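Print this page | E-mail to a friend

Filed under: Kids' Corner > How Things Work > Puzzles and Games

Pegs, Holes and Boards

by Kamil Kollár

A peg is a short piece of wood, plastic or metal that fits into a hole. People have used pegs for a very long time. They hold furniture together, they keep tents from blowing away, and they keep score in card games. They are also used in toys and puzzles.

A peg board is a flat board made to hold pegs. Some boards have holes in neat rows. Others have holes in different shapes, and each peg has to go where it matches. A round peg will not fill a square hole. If the round peg is thin enough it may go in, but it will wobble.

The size of the hole matters a lot. If the hole is much wider than the peg, the peg leans over. If the hole is too narrow, the peg will not go in at all. The people who make a board try to leave a very small gap all the way around the peg. This gap is called clearance. With the right clearance, you can push the peg in with your fingers and pull it out again later.

A flat table is a good place to work. If the board rocks, the holes move while you are aiming at them. Color helps too. A blue peg is easy to find on a white board. 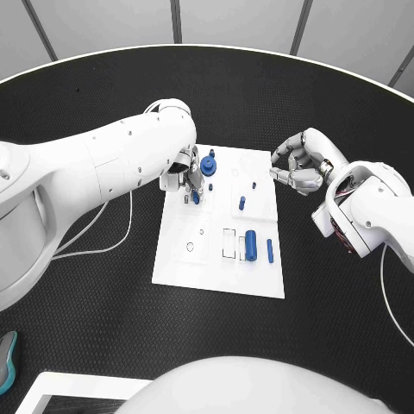 Why do some pegs get stuck halfway?

Most of the time the peg is tilted. When a peg goes in at an angle, it touches one side of the hole at the top and the other side at the bottom. Pushing harder makes it grip more tightly. Pull it out, stand it up straight and try again.

Your fingers do a lot of work when you place a peg. Your eyes find the hole first. Then your fingertips feel the edge of the hole and move the peg until it drops in. Try it with your eyes closed. It takes longer, but you can still do it.

You can make a peg board at home from a shoebox lid. Ask a grown-up to poke 19 holes in it with a pencil. Use more pencils for pegs. Push one in straight and one at a slant, and see which one is harder to pull out.

New words: peg, clearance, tilt

Tags: puzzles, shapes, hands-on, grades 2-3

142 shares | 2 comments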